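Minutes of the Rumora cell working meeting, 2018-03-09
Topic: recording of picking demonstrations by hand guiding and by remote control
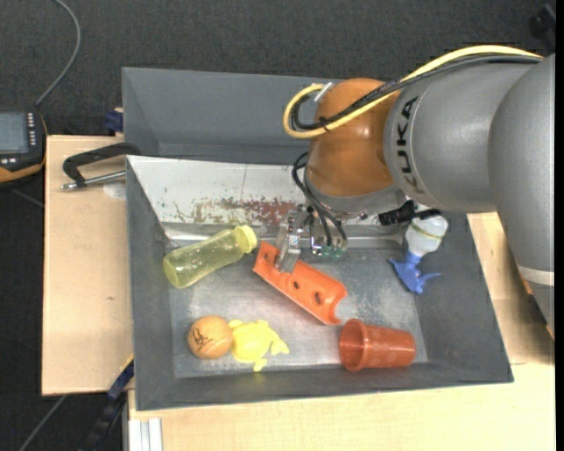 Fig. 1. KUKA arm with gripper over the main bin, mixed objects.

Chair: Lucie Melnyk
Minutes: Amrani

1. Previous minutes
Accepted with one correction. Under item 4, "replay speed" should read "recording speed".

2. State of the demonstration set
The target remains 1,000 accepted demonstrations with the present object mix. Recordings by remote control are usable from approach to lift. Those made by hand guiding show unwanted force on the wrist at the moment of contact, and the logged torque cannot be separated from the operator's push. Melnyk proposed hand guiding for the approach only, with the grasp closed by remote control. Agreed for a trial of 40 recordings.

3. Objects
The curved orange piece with three holes was discussed at length. Operators choose different grasp points on it, some near the end and some across the middle. Both are to be kept and labelled separately. The see-through bottle and the spray bottle stay in the mix, although depth readings on clear plastic are poor. Mona asked whether the ball should be left out, as it rolls when a neighbour is lifted. Not agreed; the ball stays.

4. Cables
The yellow cable forms a loop at the orange wrist joint, and the thin black wires to the gripper hang in an arc. During hand guiding the operator's forearm can catch the wires. Sallport to quote for a shorter set. Until then, wrist rotation in guided recordings is limited by software.

5. Remote control
Delay between the operator's input and arm motion was judged acceptable for the approach and too long for closing the fingers. Amrani to log both clocks in each file. A demonstration with more than 5 corrections in the last stage of the approach is to be rejected and repeated.

6. Actions
Melnyk: trial plan for mixed recordings.
Amrani: clock logging, labels for grasp points.
Mona: depth readings on clear objects, with and without side lighting.
Sallport: quotation for gripper wires.

7. Any other business
Bin wall wear was raised and deferred to the next meeting.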